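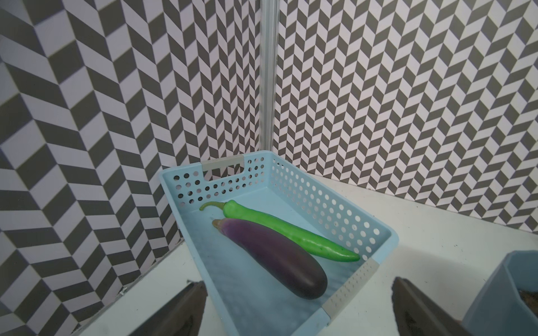

Aubergine and green chilli in the blue basket, Dostside open day.

Spent the afternoon at the Dostside open day, mainly to see the robot arm demo. Entry was free and they had 200 people booked in across the day.

Each group got 12 minutes at the bench. Horácio Pinheiro ran ours and took questions the whole way through, which I liked.

The arm works inside a small pen with zigzag patterned walls. Two fingers on the end, a camera at the wrist. Everything it handles is ordinary household stuff – veg, plant pots, sweets.

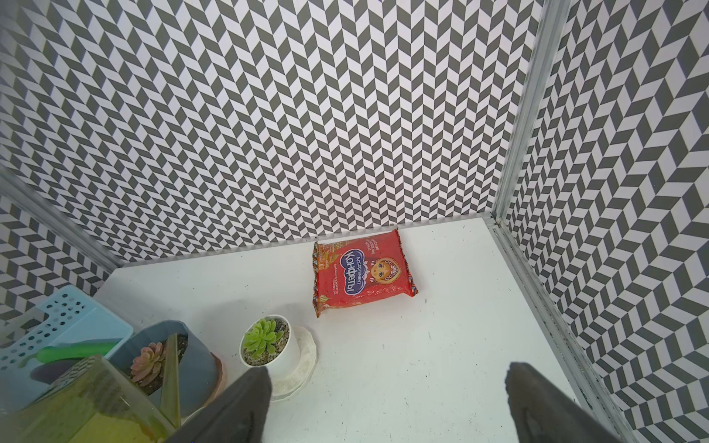
I asked why they bother with shiny wrappers. Horácio said foil is hard for the camera because the glare moves as the arm moves. Pots are awkward in a different way, as you can't grip a plant by its leaves.

Margarida Prata asked about speed. They keep it slow on open days and she thought that was a shame. I didn't mind, it's easier to follow.

Best question came from a boy near the front: does it know what an aubergine is? Answer was a fairly long "sort of".

Parking is 2 pounds at the Carvalho end and a 90 second walk to the door. Tea was decent.

Next one is in November – I've put my name down.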